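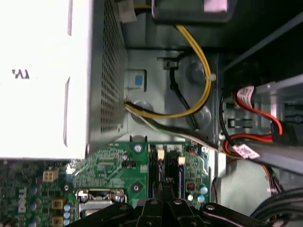 Inside an older Dell desktop: power supply, drive cage and the cables that run between them.

How to Replace the Memory in an Older Desktop Tower

Changing the memory is one of the easier jobs on a desktop computer. Set aside 20 minutes the first time. These steps come from the bench notes we use at the Sallville repair shop, and they apply to most full-size towers with four memory slots.

What you need

A Phillips screwdriver, if your side panel is held on with screws. Many office towers use a latch instead.
A flashlight or a desk lamp you can aim.
The new memory modules, matched to your computer's manual.
An anti-static wrist strap, or bare metal on the case to touch.

Check the memory type before you buy. DDR3 and DDR4 modules have the notch in different places and will not fit each other's slots. The manual will also tell you the largest module each slot can take.

Open the case

1. Shut down the computer from the menu. Sleep mode is not enough.
2. Unplug the power cord, the monitor and everything else on the back.
3. Hold the power button in for a few seconds to drain what is left in the power supply.
4. Lay the tower on its side with the removable panel facing up. Take off the panel and put it somewhere you won't step on it.
5. Touch bare metal on the case, or clip on the wrist strap.
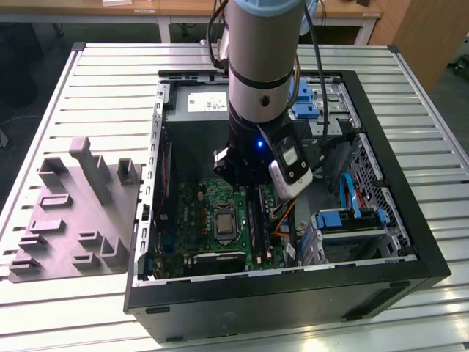 Photo: Zovonen Workshop Library

Clear the way to the slots

The memory slots are long and narrow and usually sit right beside the processor. In many towers the power and drive cables drape close to them. Move loose cables to one side with your fingers – don't pull on the plugs. If a cable is too short to move, take a picture of where it goes, unplug it, and put it back at the end.

SATA cables for the drives are often labeled. Leave the labels on. If there is dust on the board, use short bursts of canned air and hold the can upright.

Take out the old module

1. Look at the ends of the slot. Some boards have a latch at both ends, others at one end only.
2. Push the latch outward until the module lifts a little.
3. Hold the module by its edges and pull it straight up.
4. Lay it on an anti-static bag or a clean sheet of paper. 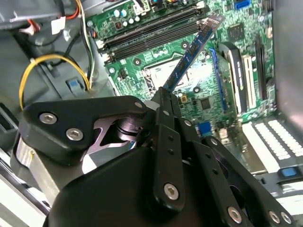 Teresa Tokarz

Put in the new module

1. Open the latch on the slot you want to use. With two modules, check the manual for the correct pair. Matching slots are often the same color, but on some boards they are all black.
2. Line up the notch on the module with the ridge in the slot. If they don't meet, turn the module end for end.
3. Set it upright in the slot and press down evenly on both ends. It takes more force than most people expect.
4. Stop when the latch closes. If it stays open, take the module out and start over.

Close up and test

Put back any cable you unplugged and check that nothing is touching a fan. Replace the panel, stand the tower up and connect the cords. The first start may be slower than usual, and some computers show a message saying the amount of memory has changed. Follow the prompt to continue.

If the computer beeps or the screen stays dark, shut it down, unplug it and reseat the module. Then try one module at a time to find out if one is bad.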